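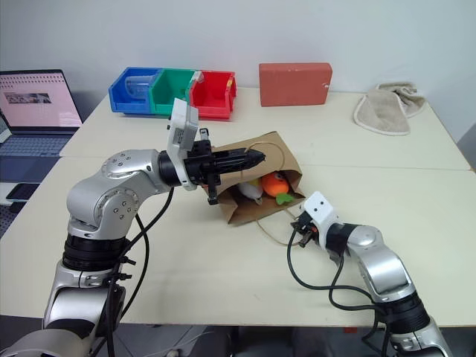 Page last changed: August, teatime

Paper Bags and Soft Toys: the Boddale swap gallery

Welcome to the gallery! We love a good toy swap in Boddale, and this one has grown into something lovely. It began with 20 families and a borrowed table, and by last spring almost 3,000 soft toys had found a new bedroom to live in. The bags are the bit I enjoy most (plain brown paper, string or twisted paper handles, no plastic).

The bag at the top is lying on its side on the white table with two plush toys in it. The orange one with the green felt leaf might be an orange or it might be a carrot, and I'd be delighted with either! Its neighbour is white and yellow and rather shy, tucked partly behind the edge of the paper.

I do like a crumpled bag. Kraft paper gets softer every time it goes out and comes back, and the creases suit it. Ours are passed round until the handles give up, then Fergus MacKinnon cuts them up for drawing paper.

If you're bringing toys to the next swap, two to a bag is plenty. Put the bigger one in first, leave the top open so small people can peep inside, and write your name on the bottom in pencil. Doors open at 2 and the tables fill up within 30 minutes, so come early if your heart is set on fruit and veg, they always go first!

More pictures will go up after the Tanness swap. Spare paper bags are very welcome in the meantime, any size, handles or no handles.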